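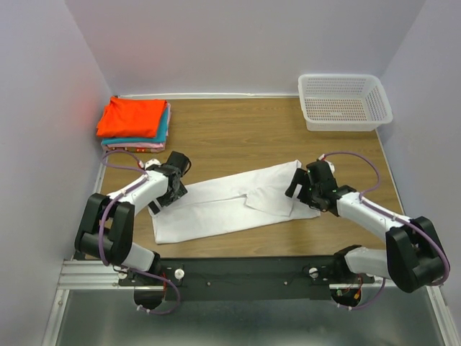
White one laid out flat, the folded ones stacked in the back corner.

Okay, I've been putting this thread off because I knew it would get long, and it has, so get yourself a coffee. I want to talk about Vangelis Sotiropoulos, who played his last home game for Mekbridge in December, and about what he's meant to those of us who sit in the cold end of that gym.

For those who don't follow our league (which is nearly all of you, I love you anyway): Mekbridge is a small basketball club that plays in the second tier, and our big rivals are Grorberg, forty minutes up the river. They have the nice arena with the padded seats. We have benches and a very good soup.

Vangelis was our point guard for 347 games. I've seen most of them. I missed a stretch when my daughter was born and another when I had my knee done, and both times my brother called me at halftime so I wouldn't have to wait.

He was never fast. I want to get that out of the way early because people who saw him only once tend to bring it up. He ran like a man carrying a tray of drinks across a crowded room, head up, shoulders level, very careful. And then the ball would be in the corner with an open shooter and you'd have no idea when he'd passed it.

He wore number 13 the whole way through. The club asked him to switch in his second season for some reason to do with a shirt order, and he said he'd rather play in a practice top. They found the money for the shirt.

His first year with us was rough, if I'm being fair about it. He turned the ball over a lot. He'd throw passes to where a better player would have been standing, and our forwards would watch it sail by into the second row. My father caught one of those and didn't want to give it back.

But the coach stuck with him, and the forwards started to learn. That's the part I think about most. By spring they were cutting to spots they'd never gone to before, just on the chance that the ball would be there. A whole team got smarter because one guy kept throwing it to the right place.

The Sterneck game, which I know some of you were waiting for. Third round of the cup, on the road, and Sterneck hadn't lost in their own building all season. We took one bus of fans and the heater was broken, so we sang mostly to keep our jaws moving.

We were down 20 in the third quarter. I remember looking over at my brother and he had his coat zipped up already. A lady behind us had started handing out the sandwiches that were supposed to be for the ride home.

Vangelis walked the ball up. Walked it! Down 20! There was a man near us shouting at him to hurry, one of ours, very red in the face. And he just kept calling the same play, high screen on the left side, over and over, and Sterneck kept switching it the same way, and every single time he got the matchup he was after.

It went from 20 to 13 so quietly that their crowd didn't seem to notice. Then it was 6 and they noticed.

I won't take you through all of the fourth quarter (I could, ask my wife). I'll only say that the winning basket wasn't his. He drew two defenders at the top of the key, dropped it off to a nineteen-year-old who'd played maybe four minutes all night, and was already turning around to get back on defense before the kid had laid it in.

I asked him about that once, at the summer cookout. Why he turned around. He said, "There was still time on the clock." And then he asked whether I was going to finish my potato salad.

We lost in the next round, by the way, and not closely. I don't want anyone to get the idea that this is one of those stories with a trophy at the end. Mekbridge has never won the cup. We've been promoted once and relegated once and we've finished in the middle of the table more times than I'd like to say.

He did have chances to leave. Grorberg came for him twice that I know of. The second time he went up there and had lunch with them, and somebody saw him in the restaurant, and I'm sorry to say our whole end of the gym was a little cool toward him for a couple of weeks. I was cool toward him. I'm not proud of it.

He stayed. He never made a speech about it either. He came out for the next home game, did the same stretches in the same spot by the scorer's table, and had eleven assists. My father stood up and clapped for the entire first timeout, I think by way of apology.

A word on the stuff that doesn't go in a box score, since I've got the space. He talked on defense all game long. From where we sit you can hear it: "left, left, stay, help's here." When he was out with his ankle, the first thing I noticed was how quiet it was at that end of the floor.

And he was good to referees, which drives some fans nuts. I've seen him pick up a ref's whistle and hand it back to him after a call that went completely the wrong way. My brother says it bought us a foul or two over the years. I think he's just polite.

The last few seasons his minutes came down. First he was playing the fourth quarters only, then a few minutes before the half, and then there were nights when he kept his warmup on the whole game. I was worried he'd be sour about it. You'd look over and he'd be leaning across two people to explain something to the kid who had his job.

The kid is very good, too. I should say so, because this thread could make it sound like we're heading into the dark. He's quicker than Vangelis ever was and he's got a nice soft shot off the dribble. He does rush. He'll learn, or he'll stay quick enough that it doesn't matter.

So, the December game. Grorberg at home, of course, I don't know who does the schedule but thank you. The gym was full an hour before the tip. They'd put the Mitsotakis-Vlachou banner up over the far basket (they've sponsored the club since before I had gray hair) and one corner of it kept coming down, and a man on a ladder kept going back up.

He didn't start. I thought he might, as a gesture, and I heard later that he'd been offered it and said to start whoever gave us the best shot at winning. He came in with three minutes left in the first quarter, and I've heard that gym loud before but this was a different kind of loud. It had a lot of older voices in it.

First time down the floor he threw it straight out of bounds. Second row. I swear to you. The whole place laughed, and he laughed, and I had to look at my shoes for a minute because my dad would have been sitting right about there.

After that he was fine. Two points, five assists, a charge taken in the second half that I wish he hadn't taken at his age. One of those assists was a bounce pass through traffic, from half court, to a cutter who had to reach back for it just a little. I'd like that one framed.

We lost by 6. Grorberg were better and they hit their free throws and we didn't. It's been our problem since the fall and I've complained about it here plenty, so I'll leave it alone tonight, except to say that you cannot go nine for nineteen at the line and expect to beat anybody.

What I'll give Grorberg is this: their bench stayed out. All of them, the coaches too. They stood along the sideline and waited while he went around shaking hands, and their center, who has been fouling Vangelis on screens for the better part of a decade, gave him a hug that lifted him off the floor.

There was a microphone. He didn't want it. He said thank you to the people who wash the uniforms, thank you to his wife and his mother, and thank you to the soup. Then he said the bus from Grorberg was blocking somebody's driveway and could they please move it.

A couple of people have already messaged to ask if he's going into coaching. I don't know. I've heard he'll help with the under-fourteens two evenings a week, and if that's true then there are some twelve-year-olds around here about to find passes hitting them in the chest when they aren't looking.

Someone else asked if the club will retire the number. I'm told it's been talked about. My own feeling, for what it's worth, is that I'd like to see a kid wear it. But I'd also cry like a baby if they hung it up, so either way is fine with me.

Next home game is Sterneck. We're two wins behind them and our backup center is doubtful with his back, so I'm not making any predictions. Doors open at six, and if you've never been, come sit with us at the cold end - bring a cushion and something warm for your hands.

My brother has just read all this and says I've got the Sterneck bus wrong. He says the heater was working and it was the back door that wouldn't close. I'm leaving it the way I have it, but he asked me to put that in.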